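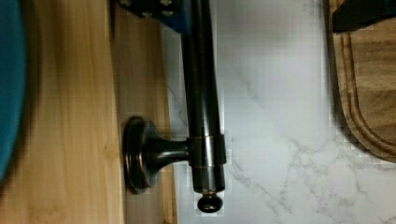
Reabre la tienda de menaje de Markach (y ya he picado)

Pues sí, ya es oficial: Trerketti, la tienda de menaje de toda la vida, ha vuelto a abrir en la plaza de Markach después de 18 meses con la persiana bajada. Yo había perdido la esperanza. Cada vez que pasaba por delante miraba el cartel descolorido del escaparate y pensaba que aquello acabaría siendo otra franquicia de fundas de móvil, y mira, me alegro muchísimo de haberme equivocado.

La reapertura fue a las diez de la mañana y a las diez y cuarto ya había cola hasta la farmacia. El local es el mismo, pero han tirado el tabique del fondo y ahora tiene 116 metros cuadrados, con la zona de cuchillos y afilado donde antes estaba el almacén. Lo del afilado es la gran noticia – llevábamos años mandando los cuchillos a la capital o apañándonos con la chaira de la abuela. Dejas la pieza por la mañana y la recoges por la tarde, salvo en noviembre, que ya avisan de que irán con retraso por la matanza.

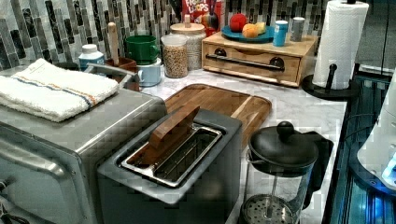

COMERCIO LOCAL

El nuevo dueño es la cooperativa Gunawan, que ya lleva la ferretería de la carretera y que se quedó con el traspaso en primavera. Me contaron en el mostrador que han mantenido a las dos dependientas de siempre (¡menos mal!, son las únicas que saben qué goma le va a cada olla exprés) y que el catálogo ronda las 400 referencias, alrededor de la mitad de las que había antes. Se nota sobre todo en la vajilla. Si buscáis platos sueltos para completar un juego antiguo, toca encargarlos y esperar.

De precios, pues hay de todo. Los paños y las espátulas me parecieron baratos, las sartenes bastante menos. Yo entré solo a mirar y salí con un colador, un molde de bizcocho y un pelador que no necesitaba para nada, así que de objetiva tengo poco.

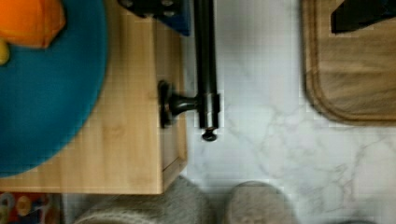
Talleres por la tarde

Arriba, en el altillo, van a dar talleres con la escuela de cocina Zutent. El primero es de masas saladas y empieza a las seis; después vendrán conservas y uno de arroces que, por lo que oí en la cola, tiene ya lista de espera. La inscripción se hace en la propia tienda y en efectivo, que lo de la web todavía no funciona. Yo me he apuntado a conservas, a ver si este año los pimientos no me quedan como suela.

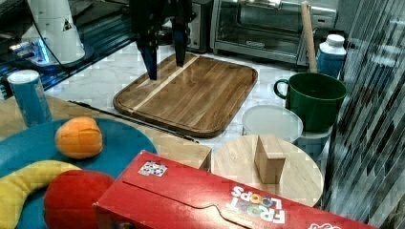

Encimera de mármol y tabla de madera.

Lo que sigue sin arreglarse es el aparcamiento. El ayuntamiento ha puesto 2 plazas de carga y descarga delante de la puerta y el resto de la calle es zona de residentes, de modo que si vais a por una olla grande os aconsejo dejar el coche junto al mercado y bajar andando, que son cinco minutos. El horario es de diez a dos y de cinco a ocho. Cierran a mediodía, como antes, y en agosto todavía no saben qué harán.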